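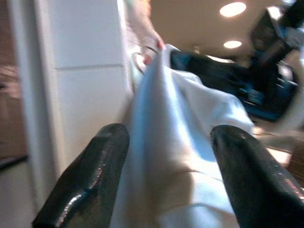

By Covadonga Requena
Sun 27 September

My building in Larnmont has one laundry room for 80 apartments, and the landlord wants to replace the coin machines with ones that only take payment through an app. I think this is a mistake.

The app is fine if you have a newer phone and a bank card. Several people on my floor have neither. They pay in quarters, and they have done so for 19 years without trouble. The new system also makes you load money in set amounts, so there is always a little left over that you can't spend or get back.

I don't object to the app as a choice. Put it on half the machines -- or on all of them, with a coin slot beside it. Other buildings in town do this already.

The switch is planned for December. Tenants can write to the office before then, and I hope they will.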